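3.2 Normas de trabajo en la celda

La celda de prácticas reproduce una cocina pequeña a ras de suelo, con vajilla y electrodomésticos de uso corriente. Antes de la primera sesión, Itzel Cárdenas y Floor Van Hecke redactaron una hoja de normas que firmó todo el grupo. Tomamos como base las especificaciones ISO/TS 15066 e ISO 10218, adaptadas a un laboratorio docente.

Las normas que más afectaron al trabajo diario fueron las de orden y cableado:

Los cables externos se sujetan al brazo con cinta de velcro y se deja holgura en la muñeca.
Ningún objeto se recoloca con el brazo habilitado.
Toda sesión requiere 2 personas -- una opera y la otra vigila la parada de emergencia.
La disposición de los objetos se anota antes de empezar.
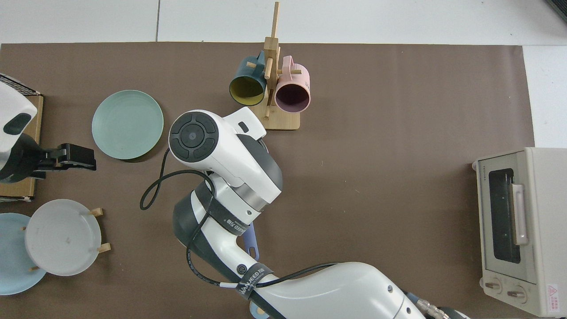

Figura 4. Brazo sobre la alfombra marrón, con los cables a lo largo del antebrazo y las correas de velcro. Al fondo, el soporte de madera para tazas; a la derecha, el horno tostador.

La holgura en la muñeca dio más discusión de la prevista. Higinio Villaseñor proponía fijar el cable en toda su longitud, pero en los giros amplios quedaba tirante. Al final se acordó dejar un bucle y limitar la velocidad en los ensayos con vajilla.

El registro de incidencias se llevó en una hoja compartida que revisaba Soledad Becerra, nuestra tutora. De las 70 sesiones previstas hasta mayo se completaron todas, aunque en las primeras faltan anotaciones sobre la disposición inicial. Esas sesiones no se usan en el capítulo 4.

3.3 Lista de comprobación previa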